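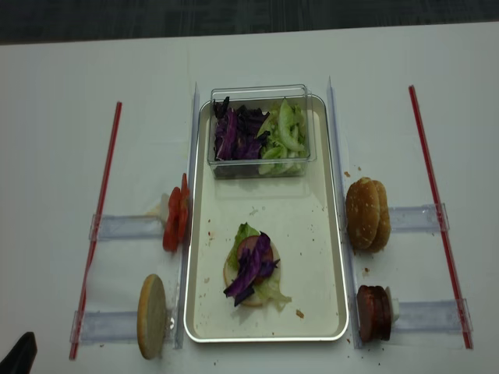 What goes on the Whitlock burger, and in what order?

Bottom bun, green lettuce, the meat, then shredded purple cabbage. Tomato slices come next and the top bun goes on last. If you'd like it without one of these, tell us when you order.

Is the cabbage pickled?

No. It's raw and shredded the same morning. We can add a spoonful of dressing – ask for it on the side if you're taking the burger home.

How big is the burger?

The meat is 200 grams before cooking. The whole burger comes to 872 calories with the standard toppings. Sauces are extra.

Can I get more cabbage or tomato?

Yes, one extra helping of either is free. After that there is a small charge per helping.

Who bakes the buns?

They come from Flekov, a bakery here in Noltbridge. They contain wheat, milk and egg. We don't have a gluten-free bun at the moment.

Do you have a burger without meat?

We have a bean patty. It costs the same and comes with the same vegetables.

How late can I order?

The kitchen takes orders until 9:30 p.m., and until 10 on Saturday.

Can you cater for a group?

Yes, for 16 people or more. We bring the buns and meat ready to serve, with the vegetables packed separately in containers so the bread doesn't go soft. Please order three days ahead.

How should I store leftovers?

Take the burger apart first. The meat keeps in the fridge until the next day – the dressed cabbage doesn't, so eat that the same evening.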